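Walking the Lernano Way: frequently asked questions

Last updated: June

These are the questions we get most often by email from people planning to walk the Lernano Way. If yours isn't covered, write to us and we will try to answer within the week. Questions about a booking you have already made should go straight to the guesthouse.

How long is the route?

The full path is 127 km, from the bus station at Fellau to the old ferry landing at Dirness. It is split into eight stages. The stages are uneven. The first and last are short and mostly flat, and the two in the middle are long days with a good deal of climbing. Most people walk one stage a day and take a rest day at Manalo, where there is a shop, a doctor and a proper laundry.

Which direction should I walk?

The signs are painted for both directions, but the guesthouses are better spaced if you start in Fellau. Going the other way you meet the steepest climb on your second morning, before your legs have got used to it. It can be done, and a few people prefer it for the views of the lake at the start. If you walk from Dirness, tell the hosts when you book, as they expect guests from the other side and may not look for you until evening.

Do I need a guide?

Not for the main path in the walking season. It is marked with a yellow bar on rocks, gateposts and the occasional barn. The marks are poor in two places: just after the footbridge on stage 3, where the path leaves the track on the left and is easy to miss, and across the open pasture above Manalo. Carry the paper map. Phone signal is good in the villages and unreliable between them.

Outside the season you should go with someone who knows the ground. The guesthouse in Manalo keeps a list of local guides and their rates. Agree the price and what it covers before you set off, including the guide's meals and bus fare home.

When is the best time to go?

May, June and September. July and August are hot on the lower stages and the rooms fill up. In early May there can still be snow lying in the gully on stage 5, and the hosts will tell you whether it is safe to cross. After the middle of October most of the guesthouses close and the bus drops to a morning service only.

How fit do I have to be?

You should be able to walk for a full day with a pack and get up and do it again. There is no climbing in the sense of ropes or ladders. There is one narrow section cut into the hillside, perhaps ten minutes' walk, with a fixed cable to hold. People who dislike heights usually manage it but don't enjoy it. A longer way round through the forest is shown on the map with a dotted line.

Can I walk only part of it?

Yes. The easiest section to walk on its own is Fellau to Manalo, which has a bus at each end. The bus back leaves Manalo at 7.40 in the morning and again at 4.15 in the afternoon. It stops by the fountain, not at the shelter, which is out of use. Buy the ticket from the driver and have small notes ready.

Where will I sleep?

Mostly in family guesthouses. These are ordinary homes with rooms let to walkers, and standards vary. Expect clean sheets, a shared bathroom and a shower that may need twenty minutes' notice. In two villages the only choice is a bunkhouse, where you need your own sleeping bag liner and a torch.

Camping is allowed beside the guesthouses with the owner's permission. It isn't allowed on the terraces or the hay meadows, even when they look unused. The grass is the winter feed, and flattened grass can't be cut.

Do I have to book ahead?

In June and September, yes, at least for the two bunkhouse villages. At other times a phone call the evening before is normally enough, and your host will often make it for you. If you change your plans, ring and cancel. The families buy food in for the people they are expecting and the nearest market can be a half-day trip.

What about food?

Dinner and breakfast are included at nearly every guesthouse. Dinner is soup, then beans, potatoes or barley with whatever vegetables are ready, and meat once or twice a week. Breakfast is bread or buns, butter, jam, a boiled egg and tea. Coffee is instant unless you are in Fellau or Manalo. A packed lunch costs extra and has to be asked for the night before.

Vegetarians are well looked after. Vegans should say so when booking and say so again on arrival. If you have an allergy, bring it written down in the local language. We have a printable card we can email you.

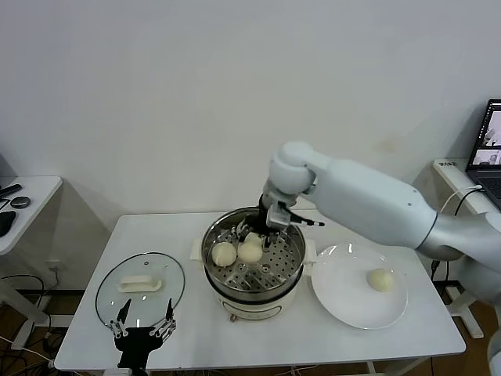
Edith Villanueva wrote to say that she had packed far too much food on our old advice and carried most of it to Dirness. Her suggestion was to bring enough snacks for two days, top up in Manalo and rely on the packed lunches for everything else. We think that is right and have changed the kit list to match.

Is the water safe to drink?

Village taps are fine. Springs with a stone trough are generally fine above the highest farm and should be treated below it. Don't drink from the stream on stage 6, which runs through grazing land for its whole length. Fill up at the church before you leave the village, as there is no more water until the pass.

How much money should I carry?

Cash is needed everywhere except Fellau, Manalo and the hotel at Dirness. There is a cash machine in Fellau and one in Manalo, and the Manalo machine is sometimes empty over a holiday weekend. We suggest carrying enough for three nights at any time. Guesthouse prices are set by each family, so please check them when you ring. Haggling over the price of a room is not usual here and will cause some embarrassment.

Can my luggage be moved for me?

Between some of the villages, yes. A van runs on stages 1 to 4 in season and takes bags up to the weight a person can reasonably lift. After stage 4 there is no road for two days. Until a few years ago a man with mules would carry bags over the pass, but he has retired and we don't know of anyone who has taken it on.

What should I bring?

Boots you have already worn in, a waterproof jacket, a warm layer, a hat, sun cream, a basic first aid kit and indoor shoes. Outdoor shoes come off at the door in every house. A walking pole is useful on the descent into Dirness. Plug sockets are few in the older houses, so a small power bank saves queuing.

Are the dogs a problem?

Farm dogs bark and mostly stay in their yards. The large dogs with the sheep are a different matter. If you see a flock on the path, stop, give it as much room as you can and wait for the shepherd to call. A distance of 100 metres is enough if you keep moving quietly and don't wave your poles. Don't bring your own dog on stages 5 and 6.

Can children walk it?

Children who are used to walking do well on the first part of the route. We wouldn't take under-tens beyond Manalo. Most guesthouses charge less for children and some don't charge at all for the very young. Ask for a family room early, as there is rarely more than one in a house.

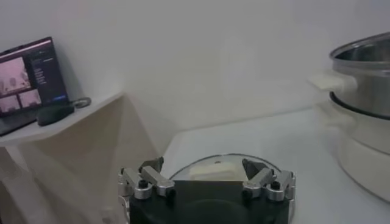
Round glass lid on a white tabletop.

Is there any farm work visitors can join in with?

Sometimes. Hay is cut from late June and an extra pair of hands with a rake is usually welcome for an afternoon. Ask your host - don't simply walk into a field. You won't be paid and shouldn't expect a free room in return, though you will probably be fed. The terraces above Fellau are repaired each spring, and that work is skilled. Visitors are welcome to watch, but please don't move stones or add to the walls.

What happens if I am hurt or ill?

Ring the emergency number printed on the back of the map. If there is no signal, go to the nearest house. Mountain rescue is carried out from Manalo and can take several hours to reach the pass on foot. Check that your travel insurance covers walking at altitude and the cost of being brought down. The doctor in Manalo sees visitors in the mornings and expects payment at the time.

How do I get away from Dirness?

The ferry no longer runs. A bus leaves from the road above the landing at 8 in the morning and connects with the train. Missing it means another night or a taxi, and the taxi is expensive. The hotel will ring for one.

Page kept by Ariel Macaraeg. Corrections welcome.

Comments

Rafsan Barua
Walked it in September. The turn after the footbridge on stage 3 has a new yellow bar but it is low down on a boulder and the nettles cover it. I went well past it along the track before I noticed. Look left as soon as you are off the bridge.

Precious Dizon
Does anyone know if the dotted route through the forest is clear? My mother is coming with me and she won't do the cable section.

Kwaku Sowah
Precious - it was clear when I was there in May, one fallen tree that you can step over. It is muddy at the bottom and adds an hour. The Manalo cash machine was empty, by the way, so take what you need in Fellau.

Precious Dizon
Thank you, that's a help. We will go that way.

Contact us | Text copyright Lernano Way walkers' page | Back to top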